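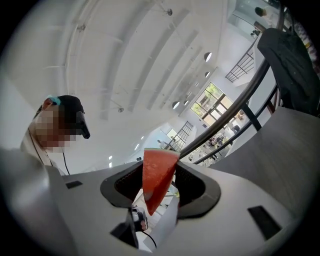 Photo: Ronaldo Godoy

Hollow heart in seedless watermelon, second year running
Growing > Vine crops > Melons
10 replies, 1,471 views

pennington_row
I grow a seedless triploid on black plastic with drip, sandy loam, pH 6.3. Last season a fair share of the fruit had hollow heart, mostly on the crown set. Same thing this season with the first picking. The cracks are three-way, starting in the center, and the flesh around them is firm and sweet. Later fruit from the same vines is clean.

Fertility was by soil test both years. No foliar disease to speak of. The pollinizer is a diploid planted in the row, one for every four seedless plants. What should I change first?

mesic
Boron. Hollow stem in broccoli is boron, and your soil will not hold it. Put it through the drip at first flower.

tbarrow
Hollow stem in broccoli is a different problem in a different organ. Low boron in melons shows up in the growing tips before it shows up in the fruit. Did you pull tissue samples?

pennington_row
Tissue came back sufficient for boron and slightly low for calcium. Sampled at early fruit set, newest mature leaf.

tbarrow
Then I would leave boron alone. The margin between enough and too much is narrow on sand.

My money is on pollination. Crown set fruit opens when the diploid is often not shedding much pollen yet, mornings are cool, and bees are slow. Fruit that gets a marginal pollen load still sets, but the tissue in the middle does not keep up with the rind as it expands. When did you transplant the pollinizer relative to the seedless?

pennington_row
Same day, same tray age. Transplanted in April under low tunnels, covers off at first female bloom.

kd_lowfield
There is your answer, or part of it. Same tray age does not give you the same bloom date. Walk the rows at 8 a.m. and look at male flowers on the diploids. If the seedless plants have open females and the diploids have few open males, you are short on pollen for that set. I start the pollinizer a few days ahead for this reason.

mesic
I still disagree that it is all pollination. I have had hollow heart in seeded melons with hives at the end of every row. It followed heavy rain after a dry spell. Fast growth pulls the flesh apart no matter how well the flower was worked.

tbarrow
Growth rate matters and I did not say otherwise. In my blocks the same rain fell on the whole field and the hollow fruit was concentrated in the rows farthest from the pollinizer. I cut 214 fruit across one block and mapped them. If it were water alone I would expect it to be scattered, or to follow the drip zones.

mesic
One block in one year. What was the variety?

tbarrow
Hurar, with Deturby as the pollinizer. Yes, one block. I would not publish it. It was enough for me to change my spacing.

enudura_melons
Flesh type counts too. The crisp, dense types hold together better than the older grainy ones. Before redesigning the planting, put 50 plants of a firmer variety in the same rows with the same pollinizer and cut fruit from both. If both crack, you have a set problem.

Also check nitrogen timing. "By soil test" gives you a total. If most of it goes on before the vines run, you are pushing growth at exactly the wrong stage.

pennington_row
Half preplant, the rest weekly through the drip starting at vine run. I can cut the preplant to a third.

Plan for next season: pollinizer seeded five days earlier, one diploid to three seedless in half the field and the current ratio in the other half, less nitrogen up front, irrigation unchanged so I can read the result. No boron.

kd_lowfield
Keep the nitrogen the same in both halves or you will not be able to separate it from the ratio. And mark the crown fruit when it sets. By harvest you will not remember which ones they were.

mesic
Log the rainfall as well, by week, from fruit set on.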